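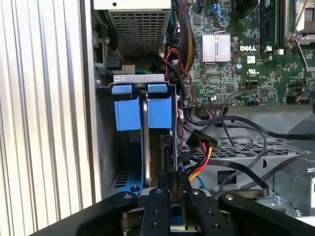
4. Cleaning the inside of the computer

Dust inside the case restricts airflow and raises the operating temperature of the processor and power supply. Clean the interior every 1,000 hours of use, or every 2,000 hours in an office with hard floors and no nearby printer.

You will need:
- a can of compressed air with an extension straw
- a soft anti-static brush
- an anti-static wrist strap
- a Phillips screwdriver, size 2

CAUTION: Never open the power supply. It contains no parts you can service, and its capacitors hold a dangerous charge after the cord is unplugged.

4.1 Before you start

1. Save your work and shut down from the operating system. Do not use sleep mode.
2. Unplug the power cord at the wall, then disconnect the monitor, keyboard and network cables.
3. Press and hold the power button for five seconds.
4. Move the computer to a hard bench. Do not work on carpet.
5. Remove the side cover as described in section 3.
6. Fit the wrist strap and clip its lead to bare metal on the chassis.

4.2 Removing dust

1. Hold the can upright. A tilted can may spray liquid propellant.
2. Direct short bursts along the fins of the heatsink, in line with the fins.
3. Hold fan blades still with one finger while blowing. Free-spinning fans can damage their bearings.
4. Blow through the power supply grille from outside the case, keeping the straw clear of the mesh.
5. Brush loose dust off the chassis floor, working away from the motherboard.
6. Check that every cable is seated and none touches a fan.

Note: Do not use a household vacuum cleaner inside the case. The nozzle builds up static.

4.3 Closing up

Refit the cover, reconnect the cables and switch on. If the computer beeps and does not start, switch off, unplug it and reseat the memory modules (section 6). If error 139 is displayed, a fan lead is disconnected.

Record the date of cleaning on the service card.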